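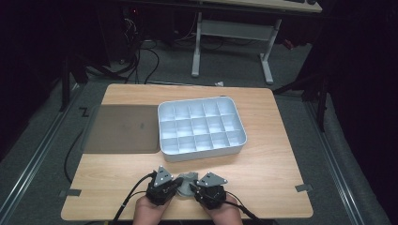 How many compartments does a small-parts tray need?

As many as you have kinds of small part that you reach for every week. For most households that number is low, and buying a tray with more cells than that mostly gives you places to lose a spare key.

Trays, Cells and Claims: the Gallery
Text by Asabe Shehu
Posted December 24, 2024

I have been promised a calmer life by a lot of molded plastic. The packaging always has the same photograph on it, every cell filled to the same height with something pretty, usually beads, sometimes pastel paper clips. I don't own pastel paper clips. I own wood screws, a few fuses, picture hooks and an amount of loose hardware I inherited with the house.

So this page is kept plain. One tabletop, the trays as they are, and then what I think of the claims made for things like them. If you came for a before and after, the internet has plenty.

The photo at the top

White divided tray, three rows of five, nothing in any of them. The flat one beside it is the smoky see-through kind, with no cells that I'd call cells, and you can make out the wood grain through it.
The walls between the compartments are thin and look pale blue-gray in soft light. The smoky tray hangs a little over the edge of the table on the left, so mind your hip.

Notes to go with it

On equal cells.
Every grid organizer assumes your belongings come in equal amounts. Mine don't. I once tipped out the hardware drawer and counted, since I wanted to settle an argument with myself: 496 pieces, and 228 of them were the same size of wood screw. No grid on earth is built for that. You fill one cell, then the one next to it, then a third, and by then you have a box of screws with walls in it.

On "fits any drawer."
Stostik prints this on the label of its desk trays. My kitchen drawer disagrees by the width of a pencil. Measure the inside of the drawer, at the bottom, where the runners narrow it. Then measure the tray at the rim, because the rim is wider than the base and the product page tends to give you the base.

On rounded corners.
Easier to wipe, I'll grant that. They also make the corner cells a slightly different shape from the others, and a stiff rectangular item such as an eraser will sit crooked in them forever. I don't mind much. Some people will mind a great deal and they should know before paying.

On tinted and see-through plastic.
The selling point is that you can see what's inside. With a shallow open tray you could see that anyway. Where it does help is stacking, if the trays stack, and plenty of them only balance.

On lids, and the lack of them.
An open tray is a pleasure until you carry it. I took one from the desk to the hall closet, missed the door frame by less than I thought, and spent the evening on my knees on the carpet with a flashlight. Carpet keeps things. I was still finding washers in July.

On the 1,000-piece starter set.
Briltska sells one: assorted fasteners, tray included. Ask yourself what you'd do with most of them. I used the picture hooks, and the rest is now clutter that happens to be sorted.

On adjustable dividers.
The Nivov tray has slots so you can move the walls. I moved them the first afternoon and never again. Small things also slide under the walls, and then you're sorting the same bits twice. Fixed walls molded in with the floor are duller and I prefer them.

On the 30-day reset.
There's a printed plan going around, sold under the name Shih, that has you sort one compartment a day for 30 days. It costs more than the tray does. A quiet hour at a table with the radio on got me to the same place, and I got to keep the other 29 days.

What I would try first

An egg carton. An ice cube tray from the back of the freezer drawer. The lid of a shoebox with some cardboard taped across it. Live with that for a few weeks and see which cells stay full and which collect lint. If you still want a proper tray after that, you'll know what size to buy, and whether you want cells in it at all.

I do like a shallow undivided tray for work in progress, I should say. You put down what you've taken apart and it stays more or less where you put it. Mine has held the insides of a doorbell for longer than I want to write down.

Corrections and complaints are welcome by email. Please don't send me links to drawer makeovers. I have seen them, and I would like to see the same drawers in spring.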